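Teaching by hand or by remote: notes after 100 demonstrations

2020-05-01

The last post ended with the arm bolted down and the wrist camera giving a usable picture. Since then I have recorded 100 demonstrations of one task: pick up a small upright carton and put it down somewhere else, still upright. Half were done by holding the arm and moving it directly, half by remote control. I wanted to know which method gave better training data before spending the summer on one of them.

Moving the arm by hand is the quicker method to learn. The motors are set to cancel the arm's own weight and very little else, so it stays where you leave it and gives way when you push. You feel contact straight away. If a finger touches the side of the carton too early, you know before it tips. The drawback is that your own hands are in the data. They cross the camera view, they cast shadows, and the policy learns to expect them. My first model trained on hand-guided runs behaved well for as long as I stood close to the table, and drifted when I stepped back.

There is a second problem, with the recorded forces. When you push the arm, the joint torques include your push. I record positions only for these runs, and the controller has to work out the rest on playback.

Remote control removes the hands. I use a small leader arm, built from the Starine drawings with two changes to the handle, and the follower copies it joint for joint at 30 updates a second. The commands recorded are the commands the follower received, so playback is simple. What you lose is touch. For the first dozen or so runs I closed the fingers too hard every time and creased the cardboard. 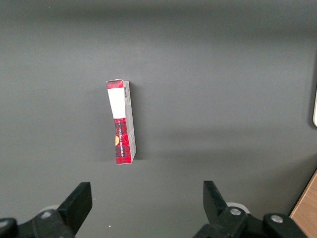

A tall, narrow carton is a fussy thing to pick up. The approach has to be level, both fingers should arrive at nearly the same moment, and the release matters more than the grasp. If one finger lets go slightly before the other, the carton rocks. By hand I corrected for this without noticing. By remote I had to slow the opening down and add a short pause before lifting away.

Borislav Mujić read a draft of this and asked why I did not drive from the wrist camera alone, given that the policy sees nothing else. I tried it. It is slower and rather unpleasant, as depth is hard to judge when the fingers take up so much of the picture, but the runs are better. When I looked directly at the table I was using information the policy did not have, and it could not copy the decisions I made with it. I have redone the remote set this way.

Settings, for anyone repeating this:

Start pose: varied by hand between runs, fingers open.
Carton position: moved after every run, turned after every 5.
Pause before release: 2 tenths of a second.
Discarded: any run where I stopped to think. A long hesitation teaches the arm to hesitate.

The last one costs more runs than I would like. Trimming the pauses afterwards is possible, but the joins show up as small jerks and I would sooner record again.

Logging is done with Zusoto, which keeps pictures and joint positions on one clock. Check the clock anyway. I had a lag of three frames between the two for a whole evening, and the resulting model closed its fingers early in a very consistent manner.

For now I am staying with remote control for the main set, and using hand guiding to find out how a new task ought to feel before recording it. The next task is laying the carton flat, which needs a wrist turn the leader arm handles badly. The new handle is half drawn. I hope to have it printed before August.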